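Pirura, Bench Two: Looking After It

Home / Workshop / Gallery / Pirura

Text and upkeep: Diarmuid Fitzgerald, Hodlow

People who visit Hodlow ask what the arms can do. I look after them, so I could more easily tell you what they weigh, which fasteners they use, and where to stand when one of them goes limp. Pirura is our name for the two-arm cell on the second bench, and this page covers how it is bolted down, what gets checked and what comes loose. The work it does up top is tidying stationery. Anyone hoping for welding sparks should try the Villville pages, where they have a budget.

The cell was rebuilt in March, when the old bench was found to have a slope. It was a very slight slope. A pencil found it before we did.

The bench

The rails went on first and took the longest. Each side rail is clamped to the bench and the far one ties them together, and all three have to be square before an arm goes anywhere near them. I measure both diagonals, swear, slacken the far rail, and measure again. Anything under a millimetre of difference and I stop, partly out of principle and partly for lunch.

Mount bolts are nipped up by hand, then done with the torque wrench in a cross pattern. After 300 running hours they get done again. There is a paint-pen stripe across each bolt head so that you can see at a glance if one has turned. Rimkutė put the stripes on and they are beautifully straight. I put the stripes on the last bench and have been asked not to do it again.
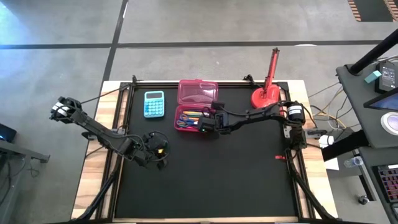 Cable slack is the thing I fuss over most. An arm needs enough to reach its furthest corner with the wrist turned right over, and any more than that will sooner or later get itself round something. The black cable that curls round the far side of the left gripper is the one I look at first when I come in, and I follow it back up the arm with a finger, feeling for flat spots. Then I do the right arm, whose gripper has a tiny green light on it, handy when you are on your knees with a torch and want to know whether the power is still on before you put your hand in. (Check the switch as well. Lights have been wrong before and so have I.) The yellow, grey and black tangle across the floor between bench and desk is on my list. It has been on my list for some time and has become one of the more dependable items there.

Morning round, as practised

Power off at the wall. Move each joint by hand through its whole travel, slowly. You are feeling for grit, a notch, or a change from yesterday. The shoulder should be smooth and heavy. The elbow should be smooth and a bit less heavy. If the wrist is smooth and weighs nothing at all, the grub screw has gone again; see further down.

Wipe the gripper fingers with a barely damp cloth. Pencil graphite is an excellent dry lubricant, a fact which gives great pleasure in locks and none whatever in grippers.

Power on, arms supported. I hold one and let the other rest. On a cold morning they twitch a little as they wake up, and so does whoever is holding them.

Send both to the home position and compare with the scribed lines on the joints. If a line is out by more than its own width, re-zero that joint and write it in the book. Write it in the book even if it's only just out. I can tell from the book exactly which weeks I was on leave.

The grub screw

Every machine has one part that keeps the maintenance person in work. On Pirura it's the grub screw at the wrist coupling, which for its first few months came loose every 38 hours or so of our patience. Thread lock helped once we'd cleaned the oil off the threads properly, a step I had described in the instructions as "obvious" and then skipped. The cure was in three parts: degrease, a drop of the medium-strength stuff, and leave it overnight with a note on it. The note matters. Without a note somebody will run it at teatime.

Spare grub screws live in the drawer marked GRUB. Please don't put sandwiches in there. It was funny the first time.

Closing the fingers

Finger travel is set with the arm at working height, over whatever it'll be picking up that day, with the speed turned right down. I bring the fingers shut on a feeler gauge, note the motor current, and back off until it drops. The limit I use is 22 per cent of full grip for pencils. Higher than that and you can hear the paint complain. For anything with a hinged lid I drop to 17 and watch the hinge.

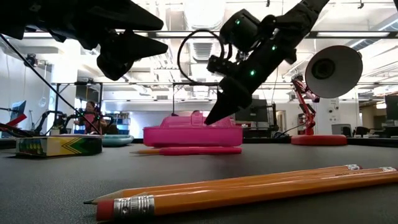
Over the pink box at the Pirura cell. Crayons to the left, red lamp to the right, pencils nearest.

Height is the other half of it. I jog down in small steps and stop well short of the lid, then check the same point from the side with my chin practically on the table. It's an undignified way to measure anything, but I have yet to find a display that beats it. Once the height is right it's stored, and the arm is sent up and back down to it a few times to see whether it comes back to the same spot. If it lands a shade low each time, suspect the elbow. If it lands somewhere new each time, suspect the mount, and go and look at Rimkutė's stripes.

Do this with the day's lighting already set. Moving a lamp after the check won't shift the arm in the slightest, but it does shift the shadows you judged the gap by, and you'll spend a quarter of an hour correcting a fault that was never there. I speak with some authority.

Odds and ends

Crayon wax comes off finger pads with warm water and a soft brush. Solvent also removes it, together with the pads.

If an arm stops halfway, leave it where it is and take a photograph of the joint readout before you clear the fault. Clearing it first wipes the reading, and I'll then have to guess, out loud, near you.

The long hex key goes back on its hook. There's an outline painted round the hook in the shape of a long hex key.

Next in this gallery: gearbox strip-down, bench one. Rimkutė's photographs, my thumb.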